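Zidar 2 – Célula robotizada para separación de botellas de plástico

Inicio > Equipos > Clasificación de envases > Zidar 2

Fabricante: Jonderska
Familia: Zidar
Estado: en catálogo, pedidos abiertos
Ficha revisada el 1 de marzo de 2025

Resumen

Zidar 2 es una célula compacta para la recogida individual de botellas de plástico vacías sobre superficie plana. Está formada por un brazo de seis ejes, una pinza de dos dedos con cámara de muñeca, un armario de control y el software de agarre Cukix. Se suministra montada sobre bastidor y con los cables numerados. La conexión a la línea existente corre a cargo del cliente o de un integrador.

El equipo está pensado para puntos en los que el volumen no justifica un separador óptico con soplado: centros de recogida pequeños, cabinas de triaje manual con un puesto sin cubrir, líneas de ensayo y aulas técnicas. No sustituye a la separación primaria. El material debe llegar sin vidrio, sin bolsas cerradas y sin metal voluminoso.

Aplicación

El caso de uso habitual es el montón bajo: varias botellas de marcas y formatos distintos, apoyadas unas sobre otras, con tapón o sin él, con etiqueta de manga o envolvente. El plástico transparente es el material más difícil para la visión, por los brillos y por lo que se ve a través de la pared. Cukix parte de los elementos opacos o de color – tapones, anillos de cuello, bordes de etiqueta – y a partir de ellos estima el eje de la botella.

Las botellas con tapón en posición vertical se toman por el cuello o por el hombro, con un dedo a cada lado. El tapón sirve de referencia de altura. Cuando otra botella descansa contra el cuello, el programa reduce la apertura de los dedos y desciende por el lado con más espacio libre. Los restos de bebida en la pared interior no impiden el agarre, aunque conviene tenerlos en cuenta al fijar el umbral de peso (véase Configuración).
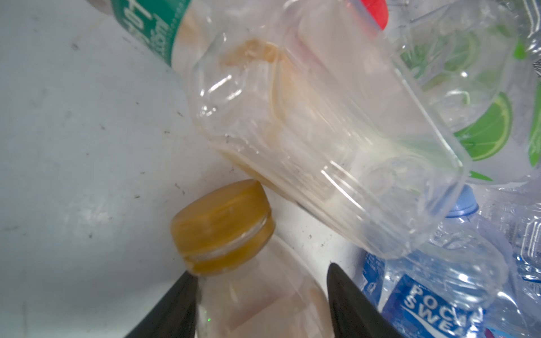 Botellas aplastadas

Una botella deformada pierde su sección circular y, con ella, buena parte de los puntos de contacto previsibles. En estas piezas Cukix busca la zona de la etiqueta, donde el contraste suele ser mayor que en el plástico desnudo, y orienta los dedos a ambos lados de la banda impresa. La fuerza de cierre se limita al principio y aumenta por escalones hasta que el sensor de la pinza indica contacto en los dos dedos.

El texto de la etiqueta no se lee ni se necesita. El programa trabaja con color, contorno y pliegues, de modo que funciona igual con etiquetas en alfabeto latino o en caracteres chinos. El reconocimiento de marca está disponible como módulo aparte y exige una biblioteca de imágenes propia del cliente.

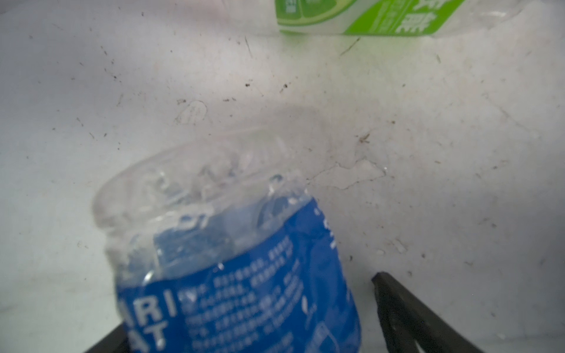

Pinza a ambos lados de una botella aplastada con etiqueta azul. Vista de la cámara de muñeca.

Pinza

La pinza de serie, denominada Dogar, lleva dos dedos oscuros de perfil afilado. La punta estrecha permite entrar entre botellas contiguas sin desplazar el montón. La cara interior es plana y admite fundas de goma o de poliuretano. Los dedos se sustituyen con dos tornillos por lado y no requieren recalibración completa: basta con la rutina corta, accesible desde la pantalla de mantenimiento.

Accionamiento: eléctrico, sin aire comprimido
Apertura máxima: 124 mm
Dedos: un par montado y un par de repuesto
Detección de contacto: por corriente de motor y por galga en la base del dedo
Limpieza: paño húmedo y detergente neutro; no apta para chorro a presión

La apertura de 124 mm cubre los formatos de bebida individuales y la mayor parte de los familiares. Las garrafas quedan fuera del alcance del equipo, incluso aplastadas, salvo que tengan asa y esta quede hacia arriba. Para garrafas debe consultarse la pinza de brazo largo, que no es compatible con el bastidor pequeño.

Cámara de muñeca

La cámara va fijada junto a la pinza y se mueve con ella. Los dedos aparecen siempre en el borde inferior de la imagen, lo que permite comprobar su posición respecto a la pieza hasta el último tramo del descenso. A corta distancia las paredes transparentes pueden perder nitidez; el algoritmo lo compensa dando más peso a la etiqueta y al tapón.

No hace falta iluminación especial, pero sí constante. La luz solar directa sobre plástico arrugado genera reflejos que cambian a lo largo del día y aumentan los intentos fallidos. Se recomienda una luminaria difusa por encima del brazo y, si hay ventanas cercanas, una pantalla lateral.

Superficie de trabajo

Zidar 2 admite mesa fija, bandeja extraíble o cinta en marcha intermitente. La cinta en movimiento continuo no está soportada en esta versión. El fondo debe ser claro y mate. La suciedad normal de uso, como motas, fibras, rayas o marcas de roce, se filtra por tamaño y no se interpreta como pieza. Los charcos sí deben retirarse, ya que reflejan la luz y falsean el contorno.

En fondos muy desgastados conviene repetir la captura de referencia. La operación se realiza con la superficie vacía y tarda menos que un cambio de bandeja. El sistema avisa cuando la diferencia entre la referencia y el fondo observado supera el umbral fijado.

Configuración

La puesta en servicio se hace desde un navegador conectado a la red local. No hay aplicación de escritorio ni dependencia de servidor externo. Los parámetros que suelen ajustarse en planta son los siguientes:

Zona de recogida: polígono dibujado sobre la imagen de la cámara.
Altura mínima: plano por debajo del cual los dedos no descienden.
Fuerza inicial y fuerza máxima de cierre: valores independientes, con rampa editable.
Umbral de peso: valor a partir del cual la botella se considera con contenido y se envía a la salida de rechazo.
Reintentos: número de intentos sobre la misma pieza antes de pasar a la siguiente.
Salidas: hasta 18 posiciones de depósito, con nombre y prioridad.

El umbral de peso sale de fábrica en un valor conservador. En instalaciones donde llegan muchas botellas con restos conviene subirlo poco a poco, revisando la salida de rechazo tras cada cambio. Un valor demasiado bajo llena esa salida de botellas válidas.

Registro de datos

Cukix guarda por cada ciclo la imagen previa al cierre, la posición de los dedos, la fuerza aplicada y el resultado comunicado por la pinza. El historial local conserva los ciclos más recientes hasta ocupar 100 GB y después sobrescribe los antiguos. La exportación se hace por carpeta compartida o por memoria USB. Las imágenes no salen del equipo sin orden del operador.

Los ciclos marcados como fallidos se agrupan por causa probable: pérdida de contacto, deslizamiento, colisión blanda o pieza no encontrada. La clasificación es orientativa. En montones apretados, una pieza arrastrada por otra puede figurar como deslizamiento.

Limitaciones conocidas

Las botellas totalmente transparentes, sin tapón ni etiqueta, dan peores resultados que el resto. Sobre fondo blanco la diferencia es mayor. Si este material es frecuente, se recomienda el fondo gris opcional.

Dos botellas encajadas entre sí se detectan a veces como una sola y se depositan juntas. El control de peso no siempre lo advierte, porque la suma puede quedar por debajo del umbral.

El equipo no retira tapones ni etiquetas y no distingue polímeros. La separación por tipo de plástico requiere un sensor de infrarrojo cercano, que puede conectarse por la entrada digital auxiliar pero no forma parte del suministro.

Seguridad e instalación

La célula se entrega con parada de emergencia en bastidor y conector para una segunda parada en línea. El vallado depende del análisis de riesgos de cada planta y no está incluido. Se necesita suelo nivelado, toma monofásica con tierra y acceso por dos lados para mantenimiento. En ambientes con polvo el armario debe llevar el kit de filtros; sin él, la garantía no cubre la electrónica de potencia.

Mantenimiento

Cada turno: limpiar la lente de la cámara y la cara interior de los dedos.
Cada semana: comprobar el apriete de los dedos y el estado del cable de muñeca.
Cada mes: rutina corta de calibración y copia de la configuración.
Cada año: revisión del brazo por servicio autorizado.

El residuo azucarado seco en la cara interior de los dedos puede retrasar la suelta de la pieza. Si las botellas caen fuera de su posición de depósito, debe limpiarse la pinza antes de modificar parámetros.

Contenido del suministro

Brazo de seis ejes sobre bastidor
Pinza Dogar con cámara de muñeca
Par de dedos de repuesto
Armario de control con licencia Cukix
Bandeja de trabajo blanca
Placa de calibración
Manual en español e inglés

Opciones

Fondo gris mate
Fundas de goma para dedos
Kit de filtros para armario
Módulo de reconocimiento de marca
Formación en planta, una jornada

Garantía y soporte

La garantía es de 2 años para brazo y armario. Los dedos, las fundas y la lente exterior se consideran consumibles. Las actualizaciones de Cukix están incluidas durante el mismo periodo; la próxima, prevista para noviembre, añade la edición de rampas de fuerza por tipo de pieza. El soporte remoto se presta en horario laboral y exige que el cliente habilite la conexión desde el panel.

Solicitud de oferta

El precio depende del bastidor, del número de salidas y de las opciones. Para preparar una oferta, Jonderska necesita un croquis de la zona con cotas, fotografías del material tal como llega al puesto y una indicación de los formatos más frecuentes. Se admite el envío de una muestra de botellas para ensayo previo, en saco cerrado y sin líquido. El informe de ensayo se remite con la oferta e incluye el registro completo de ciclos.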